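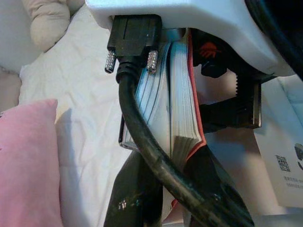

The plug under the gripper housing, held by two thumbscrews.

The Left Thumbscrew

A short story from the January issue of Kustent

Unov telephoned me at 6 in the evening and said that the machine was dropping things again. He did not say hello first. I took the small screwdrivers and the flashlight and walked up the hill to the house in Plavmont, where the bed was made for work and no person ever slept in it.
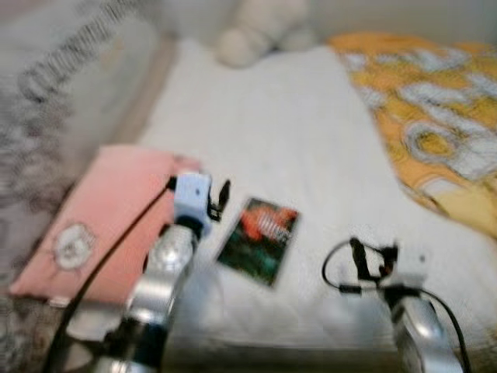 Words: Pascal Pfeiffer | Fiction

We called the machine Kasten. It had two arms, and it was learning the things that my mother did every morning without thinking: to pick up a book, to move a card, to leave a pillow in peace. Unov wrote the programs. I was the one who looked after the cables.

"It is the left hand," Unov said. "It closes, and then it forgets that it closed."

"A hand does not forget."

"Then you tell me what it does."

I asked him to stop the arms and take the power away. When the small fan became silent, I knelt on the mattress and put my fingers on the plug. It moved. It moved only a little, as a tooth moves when a child is six, but a plug like this must not move at all.

"Who was here last?" I asked.

Unov looked at the wall. "I changed the cable on my own. You were with your sister, and I did not want to disturb you."

"And the screws?"

"I turned them until they were tight."

"Both?"

He thought about it for a long time. I liked him for that, because another man would have said yes at once.

I pulled the plug out and held the light close to the pins. They were straight. I pushed it back, turned the left screw two times, then the right screw two times, and again the left – my first teacher made me do it this way, so the plug would not sit crooked. After that I laid the cable in a wider curve, because the wrist had been pulling on it at every turn.

We gave back the power. Kasten lifted its arms slowly, like somebody who was woken too early. It took the book, held it, and put it down. Unov wrote 1 in his notebook. At 11 he stopped saying the numbers aloud. At 79 he went to make tea, and the book was still going up and down.

"How many do you want?" I called to him.

"1000," he said from the kitchen. "Do you take sugar now, or is it still without?"

"Still without," I said, and sat down on the floor to watch the plug.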